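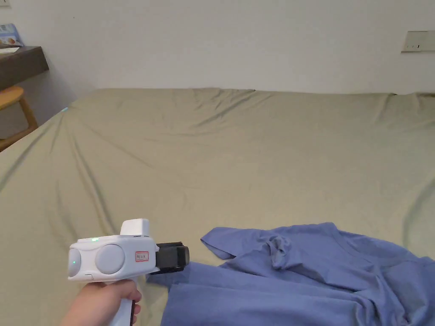
Why cotton shirts get shorter: a conversation with Jawad Gilani

Jawad Gilani has spent most of his working life measuring cloth before and after it is washed. He trained as a knitting technician, moved into quality control at Bondano, a maker of basic T-shirts and underwear, and now runs the fabric testing group at Virkance, a contract laboratory. His subject is dimensional change, the trade's term for what everyone else calls shrinkage.

He objects slightly to the everyday word. "Shrinkage suggests that the fiber gets smaller," he says. "Cotton fiber doesn't get shorter by any amount you'd notice. The fabric was stretched when it was made, and washing lets it go back."

The stretching begins at the knitting machine. A circular machine produces jersey as a tube, and a set of rollers draws the tube downward under tension. The loops leave the needles taller and narrower than they would be at rest. Dyeing pulls the fabric lengthwise again, since wet cloth is heavy and usually moves through the equipment as a rope. It is then slit or left as a tube, dried, and rolled. By the time it reaches the cutting table it is longer than it wants to be.

"Every one of those steps is a small pull in the same direction," Gilani says. "A mill that's paid by length has no great reason to give the length back."

Mills that do give it back use a compactor, a machine that steams the fabric and pushes it into itself with a roller and shoe or a heavy felt belt. Well-run compacting takes out most of the lengthwise tension. It also slows the line and leaves fewer yards to sell. Gilani says the difference between a cheap shirt and a decent one is often found at this stage, and that the yarn has less to do with it than the marketing suggests.

He divides what happens in the wash into two parts. The first is relaxation. Water swells the fibers and lubricates the places where yarns cross, and the loops begin to recover their natural shape. A good share of this would happen in a bucket with no movement at all. The second part is consolidation, and it requires agitation. Tumbling makes the yarns slide over one another and settle closer together, and the fabric becomes shorter, denser and a little thicker.

"People blame the hot water," he says. "Heat plays a part, but if you take a jersey shirt, wash it hot, and dry it flat, it will usually measure better than the same shirt washed cool and tumbled until it's bone dry. The last stretch in the dryer is where a lot of the damage is done. The water that was keeping things swollen is leaving, and the shirt is still being thrown around."

In one study at Virkance, his group put 246 plain cotton T-shirts through repeated home laundering. Each was marked with pairs of ink points before washing, conditioned in a room held at constant temperature and humidity, and measured flat on a table with no tension applied. Half were line dried and half were tumbled. The tumbled shirts lost more length in the first cycle, as expected. Gilani was more interested in the later ones.

"The usual assumption is that a shirt shrinks once and then it's finished," he says. "The line-dried group did more or less that. The tumbled group kept moving for over 12 cycles. Each step was small, and the wearer would probably never have identified a particular wash as the guilty one."

Width is less predictable. As loops shorten they tend to spread, so a shirt may come out of its first wash both shorter and wider. Gilani considers this the most common complaint in basic knitwear and the one least often described correctly. Customers write to say that the shirt has shrunk. What they mean is that it has become square.

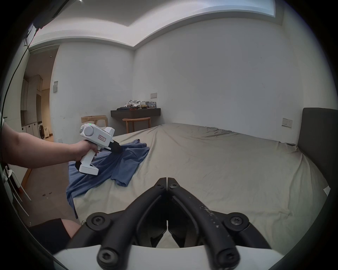 Gilani: "A care label is a compromise between the lab and the customer."

There is also spirality, the twist that brings a side seam around toward the front of the body. Single jersey is made from yarn that has been twisted in one direction, and some of that twist is still trying to undo itself. When the fabric relaxes, the columns of loops lean. Feeding many yarns into the same circular machine adds a lean of its own, which may increase or cancel the first depending on which way the machine turns.

Finishers can hide the problem by pulling the cloth straight and drying it in that position. "It looks perfect on the shelf," Gilani says. "Then it gets wet, and it remembers." He would prefer that makers use a balanced yarn or accept a slight lean when they cut. Grillora, a knitting mill he advised early in his time at Virkance, tried the second approach. The shirts looked faintly crooked in the package and straighter after washing. The mill's buyers did not like them, and the trial was dropped.

Woven goods behave differently. A woven sheet has far less slack in its structure than a knit, and its two directions are controlled separately. The lengthwise yarns are held tight during weaving, so a sheet normally loses more in length than in width. For a flat sheet this matters very little. For a fitted sheet it can matter a good deal, as the corners are sewn in fixed positions and any loss is felt as strain at the elastic.

"A fitted sheet has to go over something that doesn't change size," he says. "With a shirt you have some room to be wrong. With a mattress you have the pocket depth and that's all."

His advice to manufacturers is to preshrink the cloth mechanically and then cut with an allowance based on tests of that particular fabric. Many cut with a single allowance carried over from one season to the next. He has seen the same figure used for percale and sateen, which have different weave structures and do not shrink alike.

Color complicates the tests. Pale shades are generally given a shorter process, and dark ones may be dyed, rinsed and soaped for much longer. A shirt in a light blue and the same shirt in navy can start with identical knitted fabric and end with different amounts of stored tension. Gilani asks clients to submit at least 3 colors of any style, including the palest and the darkest. Most send whichever one is ready.

The care label, in his view, receives more trust than it was designed to carry. The symbols describe the harshest treatment the item is expected to survive within the maker's tolerance. They do not describe the treatment that would keep it in the best condition, and the tolerance itself is not printed anywhere. Two shirts may carry identical labels while one is permitted to lose a good deal more length than the other.

"If the label says tumble dry low, it means somebody decided the result of doing that was acceptable," he says. "You weren't in the meeting."

Bajpai, a small label that makes undyed knitwear, asked Virkance to test whether it could print the expected loss beside the washing symbols. The testing was simple enough. The difficulty came with sizing, as customers who saw the number began ordering a size up and then line drying, which left them with shirts that were too long. The company removed the number and put a garment measurement taken after washing on its website. Gilani thinks this was the right solution and wishes it were more common.

His own laundry habits are unremarkable. He turns knits inside out, mostly to limit surface abrasion, and takes them from the dryer while they are still slightly damp. He then pulls each shirt gently lengthwise and lays it flat. The pull restores a little of what consolidation has removed, provided it is done before the cotton dries. On a fully dry shirt it has very little lasting effect.

He does not recommend the recipes that circulate for reversing shrinkage with hair conditioner. The conditioner lowers friction between the yarns and makes the cloth easier to stretch, he says, but the stretch is lost again in the next wash. "You've put tension back into it — the same thing the mill did."

Virkance is now repeating the laundering study with cotton and elastane blends, where the elastic yarn adds a recovery force that can mask changes in the cotton. Gilani expects the measurements to be harder to interpret. The first set of shirts has been marked and is being conditioned before its first wash.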